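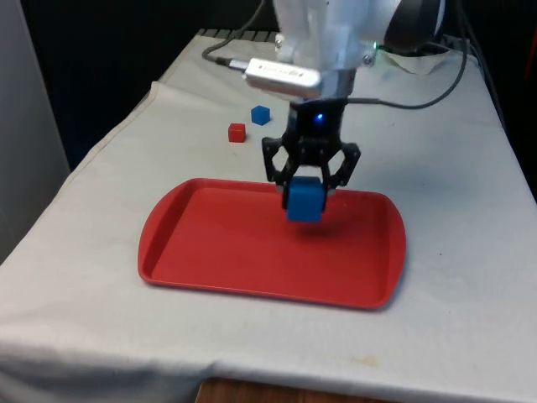

デモの数が足りないだけでは、というのが前回の終わりに出た質問。増やせば全部解決するんじゃないか、閾値とか余計なものは要らないのでは、と。半分は正しい。残り半分が今日の話。

ロボット学習特論 第3部 模倣学習と分布のずれ
2019年4月 配布メモ(書きかけ、式番号はスライドと合っていないところあり)

1. 前回の復習
行動クローニング(BC)=教師あり学習。観測oから行動aを回帰。損失は二乗誤差。以上。
問題:学習時の観測は人間が操作したときの分布、実行時は方策自身が作った分布。ここがずれる。
1ステップの誤りをε、長さTとすると、最悪の場合コストはTの2乗×εで効いてくる。導出は板書したので省略。試験には出さないが、レポートでは使う。

2. 題材
キューブをつかんでトレイに入れる。布を敷いた机、赤いトレイ、青と赤の小さいキューブ、二指グリッパ。課題としては簡単な部類。簡単だから失敗の原因を切り分けやすい。
赤いキューブは色がトレイに近い。画像入力の方策だとここが地味に効く。色だけで物体を切り出す前処理をいれた班は、トレイとの区別をどうするか先に考えておくこと。

3. データ
Mornauセット(1月に収集した分)。全部で972エピソード、遠隔操作。
記録は毎秒10回。関節角、手先位置、グリッパ開度、画像。
注意:開度は指令値と実測値の両方が入っている。学習に指令値を入力として使うと、方策が「直前の指令をまねる」だけになりがち。去年これで2週間つぶした班がある。実測値を使うこと。
分割はエピソード単位で。フレーム単位でシャッフルすると、隣のフレームが検証側に漏れて検証誤差が異常に小さくなる。毎年やる人がいる。

4. 比較する手法
(a) BCそのまま
(b) BC+ノイズ注入(操作中の指令に小さい外乱、人間が直す動作ごと記録)
(c) DAgger型。方策を走らせて、訪れた状態に人間がラベルを付ける。反復は最大18回まで

(b)と(c)の違いをきちんと書けること。(b)は収集時に一度だけ分布を広げる。(c)は方策が変わるたびに取り直す。(c)は理論上きれいだが人手がかかる。Flokhamの計算機は夜間も使えるけど人間は夜間使えない。

5. 把持から解放まで
区間を3つに分ける:接近、搬送、解放。
接近の失敗は位置ずれ。搬送の失敗は滑り。解放の失敗はタイミングで、これが一番見落とされる。
トレイの上で持ったまま止まる現象:デモの操作者が離す前に一瞬ためらうと、観測はほぼ同じなのに行動が「待つ」と「開く」に割れる。二乗誤差だと平均をとって、半開きの指令になる。開ききらない。また同じ観測。ループ。
対策案:
・開閉を離散にして分類損失にする
・履歴を入れる(ただし3.の注意を見よ、因果の取り違えがおきやすい)
・混合分布を出力する
まず一番上からためす。安いので。

6. 最初の質問にもどる
デモを増やすと接近の失敗は減る。これはLenvilleの予備実験でも傾向としてはっきり出た。解放の失敗はあまり減らない。ためらいのあるデモも一緒に増えるから。量で直るものと直らないものがある、ということ。ただしためらいを除いて集め直した場合の比較はまだ無い。だれかレポートでやってくれると助かる。

7. 評価の書き方
成功率だけ書かない。どの区間で落ちたかの内訳も。
初期配置は全手法で共通にする。Zinchenkoのスクリプトが配置リストを吐くので、それをそのまま使う。乱数シードは本文に明記。
検証誤差と実機の成功率は必ずしも並ばない。並ばなかったらその図も載せること、隠さない。

課題
1) 2乗で効く上界を自分で導出。仮定を全部書く
2) (a)と(b)を同じエピソード数で学習、区間別に失敗を集計
3) 解放を離散化したときの変化。余力があれば(c)も

提出はPDF、コードは別添。図の軸ラベル忘れずに。
次回:逆強化学習の入口。教科書の該当章、ざっとでいいので目を通しておいてください。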